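Light gray work table: seal it, cover it, or leave it alone?

Stotell Home Forum > Workrooms and Hobby Spaces

kirsten_k
Hi everybody! I've been reading here since January and finally have a question of my own, so please bear with me, because I do tend to go on. We cleared out the back bedroom and turned it into a workroom, and the main thing in it now is a big table with a smooth, light gray top. I love it. It makes the whole room feel calmer, and I can lay out a dress pattern without having to move the fruit bowl first.

My trouble is that I can't decide how to look after it. My sister says to seal it right away, my neighbor says to put a cover on it and never look at it again, and I'm inclined to just wipe it and get on with my sewing. It also shows every little speck, which I hadn't thought about when I picked the color (I was coming from a dark brown table that hid a multitude of sins).

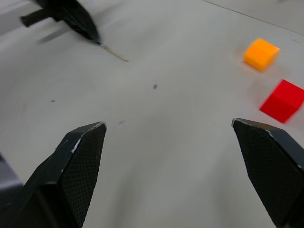
I also do some gluing and a bit of painting on it, mostly small boxes and picture frames, so it isn't only fabric. What would you all do? And does anyone have a cleaner they like? The store tried to sell me a bottle of Clolgate and I said I'd think it over.

tariq_g
Welcome, Kirsten! Leave it alone, is my vote. I've had a pale gray top in my own workroom for 3 years and all it gets is a damp cloth, a drop of dish soap when I've been careless, and then a dry towel. I did try a sealer on the table before that one and it went on streaky, and I spent a whole weekend getting it back off again, with my wife coming in every so often to ask how it was going. Never again!

As for specks, you stop seeing them. Mine is usually covered in pencil dust and I only notice when company comes.

FloareaR
I have to disagree with Tariq a little, with love. If she's gluing and painting, a bare top is going to catch it sooner or later. I use the Drendico mat, the 909, and it covers most of my table. It rolls up and stands behind the door when I want the smooth surface for cutting. I've dripped more craft glue on that thing than I'd like to admit, and it peels off once it's set.

One thing I'd say about light tops is to watch where your lamp goes. I had mine straight overhead and got a pale stripe of glare right across the spot where I do my hand stitching. I moved it over to the left, down low, and my eyes were so much happier by evening.

tariq_g
A mat is fine, I'll give you that. But to my mind you buy a nice table and then hide it, and you may as well have bought a door and 2 sawhorses.

FloareaR
My first sewing table WAS a door and two sawhorses, and I'll have you know it was a very good table :)

paula_sandu
Coming in on the cleaner. I bought the Clolgate and it left a film on mine that I had to wash off with plain water, so I was doing the job twice. It may be that I used too much, I have a heavy hand with a spray bottle. A soft brush for the crumbs and threads, then a barely damp cloth, has done me better. Brush first, though! If you go straight in with the cloth, you just push the lint from one end to the other.

kirsten_k
Oh, you are all so kind, and I'm laughing at the sawhorses. Paula, I have been doing exactly that with the cloth and wondering why I never seemed to get anywhere. Floarea, is the mat flat enough to write on? I do my measurements in pencil and I press hard.

FloareaR
It is, if you let it lie overnight after you unroll it. The corners want to curl for the first few days, so put a heavy book on each. Mine smelled a bit at first too, so I hung it on the porch for an afternoon.

traian_b
I'd still seal it, but try it on the underside first and see how it dries before you commit. If you hate it, no harm done.

kirsten_k
That's sensible, Traian, thank you. I think I'll get the mat for glue days, keep the top bare for cutting, and crawl underneath with a little sealer when my knees are up to it. I'll report back!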